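4. Setting up the online bracket

The organiser's guide for Sorport promises a bracket in 2 minutes. Allow 9, more if your entrants have typed their tags three different ways.

4.1 Sign in with the organiser account. A player account shows the same menu but won't save anything, and gives no warning.

4.2 Choose Double Elimination. The "Smart Format" button claims to pick for you. We have yet to see it pick well.

4.3 Import the entrant list. The importer is supposed to merge duplicates. Check it by eye.

CAUTION: Importing a second time erases your seeding. There is no undo, whatever the help page says.

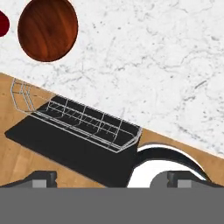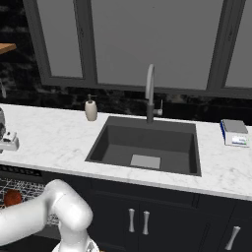
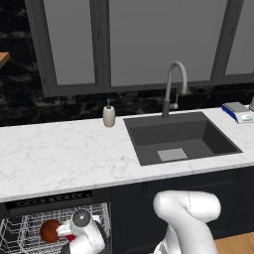

Wemen, 11 August 2026

4.4 Seed the top players by hand. Auto-seeding favours whoever has entered the most events, so regulars who lose early every month float to the top. Njoroge Obura keeps a results sheet for the Mabula circuit that we trust more.

4.5 Set the server region before you publish. "Best available" put half our June bracket on a distant server.

4.6 Test the lag display with one friendly match. A reading under 70 ms is labelled "tournament grade". Treat the label as decoration and ask both players how it felt.

NOTE: Score reporting by players is on by default. Turn it off for the top bracket and have Jianguo Cai or Hamisi Mussa enter those results.

4.7 Publish, then open the public link in a browser where you are not signed in. If the page is blank, save the bracket again and reload.

Stream overlays are covered in section 5.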